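Open shelving

Open shelving is storage furniture without doors. The term covers wall boards, bookcases and the cube-shaped units, often called cubbies, sold for bedrooms and playrooms.

Claims

Sellers commonly say that open shelves make a room look larger and help people stay tidy. The evidence for either claim is thin. A survey often cited in its favor, run by the furniture maker Nakau, questioned 29 households, all of them existing customers, and did not include anyone who had gone back to cabinets. The designer Nieto, credited in catalogs with "inventing" the cubby, worked long after schools had begun using similar units for coats and shoes.

Drawbacks

Dust is the usual complaint. Particle board shelves also sag under books, and published load ratings tend to assume an evenly spread weight, a condition few homes meet. The Moveo range was rated for five years of normal use, though "normal" was left undefined. Tall units need to be fixed to the wall whatever the box says.

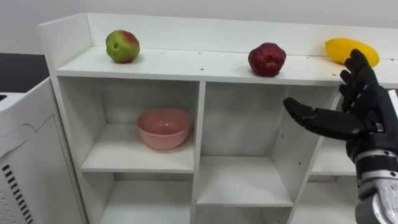
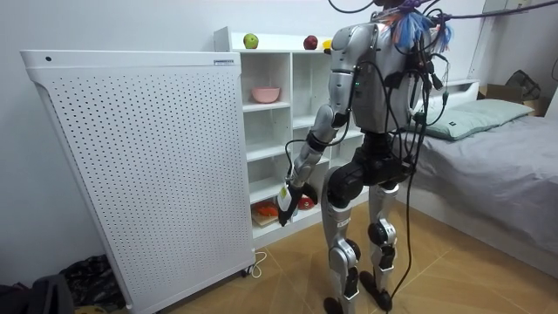
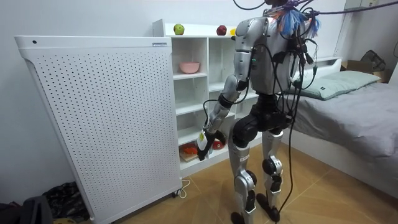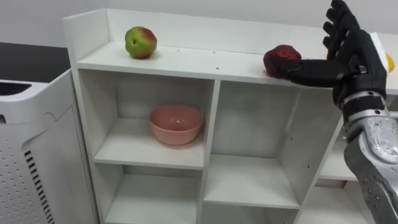
White open shelving unit with a flat top.

Roya Mirzaei disputes the case against sagging boards, arguing that the Stasow tests loaded only two shelves and that both had been installed upside down.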